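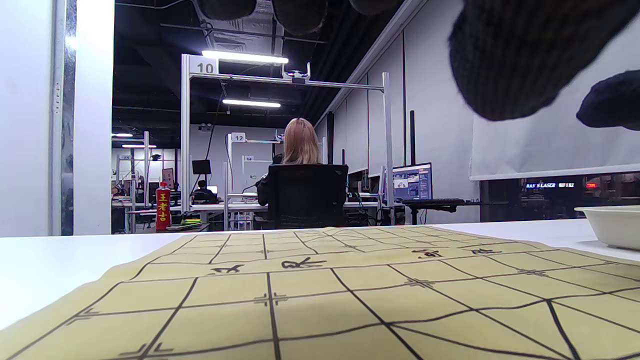
Dernia have a new record out, and you will need to turn it up before you can be sure it has started. The first two minutes are room tone. Then a cello comes in, or somebody drags a chair, and by the time you have settled the question the band has moved on without you.

This is their second album for Clundent, the small label that put out the Baxter reissues and that still believes a press release should run to a single paragraph. The one for this record says "Recorded in August with the windows shut." I have read worse. I have written worse, for this newsletter, and been thanked for it.

For anyone who missed the first one, Dernia play very slow music on strings, a pump organ and a bass drum that gets hit maybe once a song. People call it drone because the word is short. There are tunes in it, though, and this time a few of them are close enough to the surface that I caught myself humming one in line at the pharmacy. It takes the better part of a quarter hour to hum properly. I gave up when they called my number.

The long piece on side two is the one to hear. It's called "Floltport," after the town where the band grew up and which, on this evidence, has a foghorn and not much else going on after supper. The organ holds a single chord while the strings go slightly sour around it, one player at a time, like milk in a house where everyone is too polite to mention it. When the drum finally lands I spilled my coffee. I played it again to see if I would be ready for it, and I was not.

I'm less sold on the two short songs with singing. The voice is fine, a low mumble that suits the organ, but the words have been pushed so far up in the mix that you can follow them, and they're about a boat. If you are going to make a person wait that long for a lyric, it should probably be about more than a boat. They also break the spell of side one, which had been going along very nicely at the speed of a glacier.

The sound is lovely, if your speakers are up to it. Mine rattled. I moved a lamp off the left one and they rattled in a different key, and I can report that it blends.

Clundent pressed 400 copies on black vinyl, and nearly half were gone before the thing was announced, which tells you something about the people on their mailing list. The download has the same songs and an extra take of the opener that is longer and quieter. I checked the volume twice.

The band play one show to mark the release, in the old swimming baths, which now hold 195 people and no water. Chairs are provided. Bring a cushion and a sweater, and eat beforehand — last time my stomach took a solo in the quiet part, and it got a mention in a review.

Posted 4/17/19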